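Roxana Urrego has been clearing out houses for other people since she left her job at a furniture store. Most of her clients are families who have lost a parent, or couples moving somewhere smaller. She works out of a rented unit in Brellell and drives a van with no name on the side. I met her there on a Saturday to talk about how the work is done.

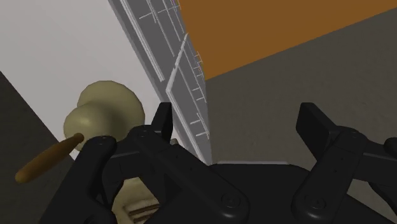
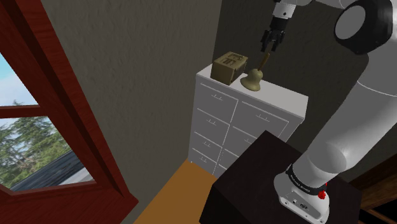

Urrego starts every job in the smallest room of the house. "People want to begin in the living room, and they get stuck in the living room," she said. "There are photos in there. There's the chair." A spare bedroom or a back hall gives the family a chance to practice. She is firm about small household things, the kind that sit on top of a dresser for years, such as a hand bell with a wooden handle. Those are handled first and the furniture afterward. "If you move the dresser first, everything that was on it goes in one box, and that box goes in somebody's garage. I've opened boxes like that from the last move and the one before it."

She sorts into keep, ask, sell and go. "Ask" is the pile that slows a job down, and she limits it to 60 items for a whole house. When the family reaches the limit, something has to come out before anything else goes in. I asked whether people argue with her about the number.

"All the time," she said. "Lorne argued with me for an entire afternoon."

Lorne Gosselin hired her last November, when he and his sister were emptying their mother's house in Tremis. I called him later in the week. He remembered the afternoon differently. "It was maybe an hour," he said. "I had tools in the ask pile. I didn't see why each wrench should count as one." Urrego agreed to count the toolbox as a single item, and he took out a lamp and a set of trays in return.

The house took them 3 weeks. Gosselin had expected to finish in a weekend and had already booked a truck, which he had to cancel. The kitchen went quickly. His mother's sewing room did not, and his sister ended up doing most of it alone in the evenings. "She wanted it that way," he said. "I brought sandwiches."

Paper is the part Urrego likes least. She doesn't read letters, and she tells clients so on the first visit. Anything handwritten goes into a flat carton for the family, tied shut. Bank statements and tax papers go to Martim Caldeira, a bookkeeper who shares the building with her. He sorts them by year and sends back a list.

"What I get is mostly appliance manuals," Caldeira said when I stopped at his door. "Manuals for things they got rid of a long time ago." He has found a few uncashed checks, and once the deed to a cemetery plot that the family had been looking for.

The selling is harder than it used to be, according to Urrego. Large dining sets sit for months. China cabinets are worse. She takes dressers and nightstands when the drawers run well, and she pulls each drawer all the way out to check the bottoms and look behind them. She has found rings that way, and also a good deal of candy. Whatever she can't place goes to the Lachance thrift shop, where the manager lets her unload at the back door before opening.

I asked her what she charges. She bills by the day, up to 2 helpers included, and she doesn't take a share of anything sold. She did at the beginning. "It made me look at people's things the wrong way," she said. "I'd see a clock and I'd be thinking about the clock."

Her next job is an apartment on Ulen Street, on the third floor with no elevator. The client wants to begin with the living room. Urrego has told him they'll be starting in the hall closet at eight, and to have the vacuum cleaner out of it before she gets there.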